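Why do measuring cups fit inside each other?

When you bake a cake, you need the right amount of flour and the right amount of sugar. A measuring cup helps you. It has a round bowl to fill and a handle to hold. Cups like these often have a different colour for each size, so you can find the one you want quickly. 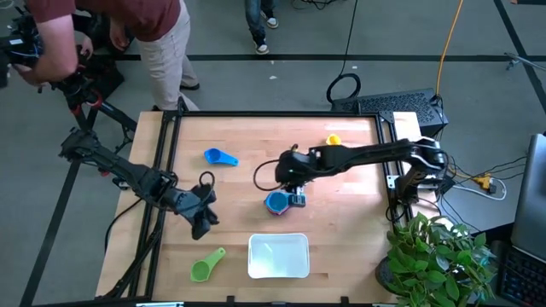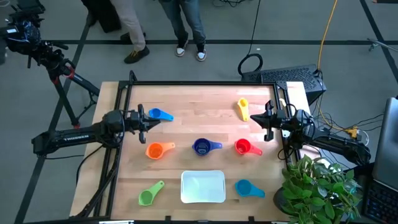

If you leave all your cups lying on the table, they take up much space. But when you put the small one inside the bigger one, and this one inside the next, they become a little tower. We call this "nesting". The word comes from the nest of a bird, where everything sits close together.

Try it at home! Ask a grown-up if you may borrow the measuring cups.

Find the biggest cup and put it in front of you.
Look for the cup that is only a bit smaller, and place it inside.
Continue until the smallest cup is on the top.

Does one cup stand too high, or not fit at all? Then you have probably missed a size. Take out the last 2 cups and compare their bowls.

Other things can nest too: mixing bowls, buckets for the beach, and wooden dolls. Which ones can you find in your kitchen?

Written by Tatsuya Hirano for young readers of Rinivico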